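Two-arm setup on a small budget, what am I forgetting?

Posted in Equipment & Budget

Tumaini Langat
Need to put in a budget request by end of February and I've never bought robots before. Plan is a two arm bench for sorting and moving small stuff between baskets, mixed shapes, some soft some hard. Arms themselves are coming out of a different pot so ignore those. I have 4000 for everything else: table, grippers, mounts, cabling, stuff to pick up, spares. Quote from Drokex for a pair of parallel grippers is 1770. Is that sane? Also do I need fancy bins or will any basket do. And is there anything people always leave off the list and then have to beg for later. Dont need a lecture on safety, that's covered seperately.

Replies

Hayat
1770 for the pair is ok if it includes the wrist flanges and the cables. Ask!! Ours did not and the flanges were extra, plus a wait.

Table: get a plain heavy one, deeper than you think. Bases at the back edge, both arms reaching forward, and you want clear space left over in front. We bought too shallow the first time and had to swap it. Cover it with brown paper off a roll. Cheap, no glare, tear it off when it's gross.

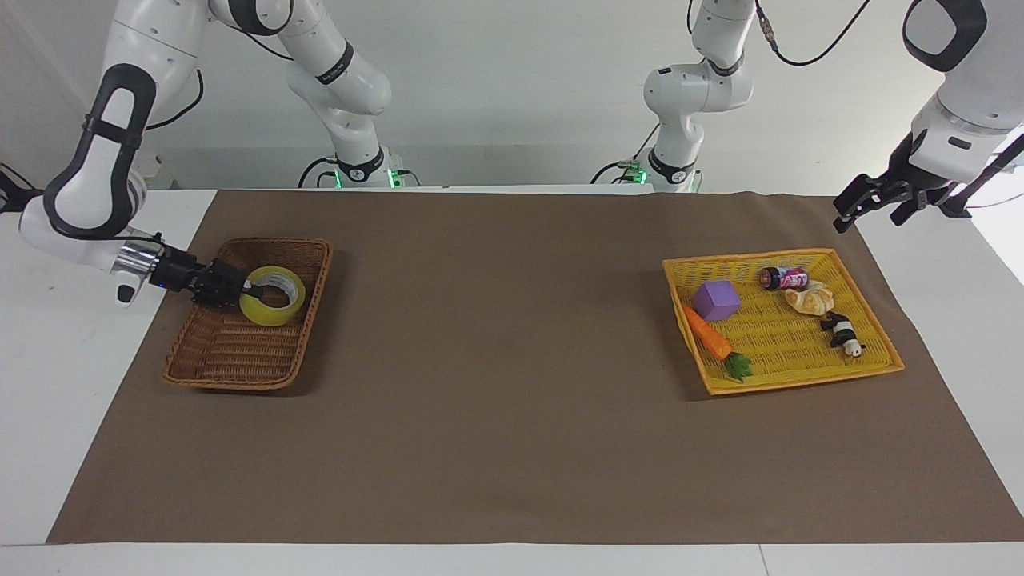

Cabling is where my money went. You need slack for the full swing of every joint, times 2 arms, and ties that don't cut in. Put 200 down for cable, sleeves, clips and be glad if you don't spend it all. Label both ends.

Baskets, no, don't buy industrial bins. Household ones are fine. Get a few different materials and heights, shallow trays are way easier to reach into than deep ones. Buy doubles of whatever you settle on, shops stop carrying them and then your before and after tests don't match.

Objects: toy food, foam blocks, an empty can, little figurines, a roll of tape. Discount store, one trip. Keep the reciept, finance will query a toy carrot.

Funlow
just get the cheapest grippers you can and upgrade later, thats what we did. any basket works

Filtholm
Would not do what Funlow says, at least not for both sides. Mismatched or flimsy fingers cost us weeks of fiddling. Spend on grippers, save on everything that sits on the table.

Left off every list I've seen: spare fingertips/pads, a second power strip, a decent mount plate for each base, shipping. Shipping especially, get it in writing before you submit. Also leave a chunk unassigned if your finance people allow it. If they don't, call it "consumables" and list tape, paper, pads, replacement objects.

Re the quote, ask Drokex what one single replacement gripper costs. If it's a lot more than half the pair price, find out why before you sign.

Tumaini Langat
Thanks all. Flanges not included, just checked, so glad I asked. Going back to them for a revised quote and putting the 200 in for cables.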